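Notebook, map workshop
July 2021, visitor map of Cluluvberg, third proof

Started the day with the walking times, as they are still the weakest part of the map. The second proof says 55 minutes from the railway station to the upper terrace in Stendari. Miłosz walked it yesterday evening in 38, but he is tall and he knows where he is going. I walked it this morning with a heavy bag and stopped when I would stop as a visitor: at the fountain, at the bridge to look at the water, once to turn the map because I was holding it the wrong way. I needed 61. So the 55 is not bad, but I want to know who it is for. I wrote in the margin of the proof "time without stops?" and we must decide this before the legend is set.

The same question is open for the short loop by the river. There the proof gives a time but no direction of walking. Upstream first is nicer in the afternoon, when the sun is behind you and the house fronts on the other bank are lit. In the morning it makes no difference. I propose small arrows in the same blue as the tram lines, not a new colour.

Corrections found on foot, to go to Odair Sampaio for the drawing:

The stairs behind the covered market are closed at the bottom. There is a fence and a notice with no end date. The detour goes by the street with the bakeries and is easier to walk, only longer. Draw the detour as the main line and leave the stairs as a thin dotted one.

The viewpoint is drawn on the wrong side of the chapel. You must go past the chapel and then left. If you stay where the proof puts the symbol you see a wall.

Drinking water: the tap at the tram stop in Stendari works, the one in the park does not. I pressed it for a long time. Take the symbol away for the park.

The name of the small square is spelt in two ways on the two street signs. We keep the spelling of the blue enamel sign, which is older and is also the one in the bus timetable.

Benches. I said in February that we should not draw benches and I still think so, but on the hill they matter. From the bridge to the terrace it is a climb of almost 300 steps and there are only two places to sit. Maybe we draw benches on the hill only. Odair will not like the lack of consistency.

Scale. The main sheet is still too busy in the old town. I tried the inset again on tracing paper, turned a little so the long street runs parallel with the fold. It looks tidy, but then north is not up in the inset and it is up in the main sheet, and I believe people will get lost exactly at this point. I made two strangers at the tram stop try it, a couple who arrived from the airport with their suitcases. He understood it at once. She walked with it in the opposite direction for half a street. They were very kind about it. So: inset with north up, even if we lose the corner with the puppet museum. The museum can have a small arrow and its name at the edge.
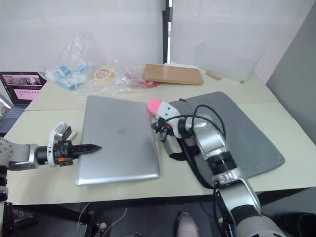
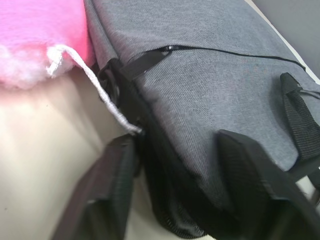
Grey fabric, black zip.
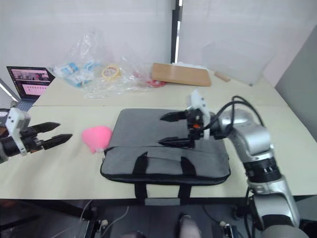
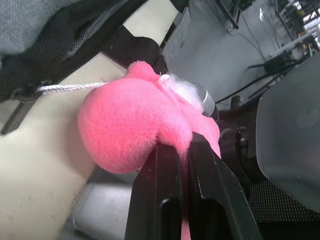

Folding. We have now three candidates: the accordion with one cross fold, the plain eight-panel, and the one where the cover opens to both sides. I folded and unfolded each of them many times while I listened to the radio. The accordion starts to go white on the cross fold quite early, and it is exactly over the cathedral, where everybody looks. The eight-panel is boring and good. The third one is pretty, but outdoors with a little wind I could not close it again without swearing. I vote for eight panels. Miłosz votes for the accordion with a different paper, so we try the paper first.

Paper. Pacheco sent the samples, four weights. The heaviest feels expensive, but folded it is too thick for a back pocket and it springs open on the table. The second lightest takes the blue well. I rubbed it with a damp thumb after one hour and it left no mark; after ten minutes it did. The lightest one shows the index through the back, which makes the old town even harder to read. Ask Pacheco if the second lightest also comes in the warmer white. The cold white makes the parks look like mint sweets.

Note for myself: the samples are cut with the grain in different directions. I did not notice this at first and blamed the weight for the bad fold. Two of them I must repeat with the grain parallel to the long side. I have marked the grain with pencil arrows on all that are left, please do not rub them out.

Quantities. Altdale asks for 1,000 copies in English and the same again in the local language, so 2,000 together for the first run. They would like the English ones earlier, for the hotels and the hostel by the station. It is possible if the text on the back is the same length in both languages, and at present it is not. The English is shorter by one whole paragraph, as I did not translate the part about the festival of lanterns. I will do it this week. It is a difficult paragraph, because there are three words for lantern in it and I know one and a half.

Text on the back. I cut the introduction by half. The old version began with the history of the salt trade, and a person who stands in the station hall with a hungry child does not need the salt trade. Now it begins with how to buy a tram ticket, where to leave the luggage, and which side of the station is the town. The salt trade has moved to the panel about the river, and it is better there, since you can see the warehouses from the bridge.

Where to eat: we agreed no restaurant names, only streets and areas. I still get asked about this. The reason has not changed, places close and a map lives for some years. But I added the early opening of the market hall, which has been the same for as long as anyone I asked can remember. Check again on a Sunday, I have only seen it on working days.

I also took out the word "hidden" in four places. The courtyard is on every postcard.

Colours on the third proof: trams blue, walking routes dark red, stairs as small ladder marks in the red. In the kitchen light red and brown are too near each other. At the window they are fine. As people will read it in hotel rooms, the kitchen light is the honest test. Try the red with less black in it. Odair has the values from the first proof, which was brighter, and maybe we were right the first time.

Open points:
time with or without stops (I am for "without", and a sentence in the legend)
arrows on the river loop
benches on the hill
warmer white from Pacheco
repeat two fold tests, grain parallel
festival paragraph in English
ask the tram company when the night line returns, otherwise we draw it dashed

Miłosz takes the eastern side tomorrow, from the bus station to the botanical garden, with the second proof and a pencil. I told him to walk slowly. He should also look if the garden has really two entrances, on our drawing the north gate opens into the canal.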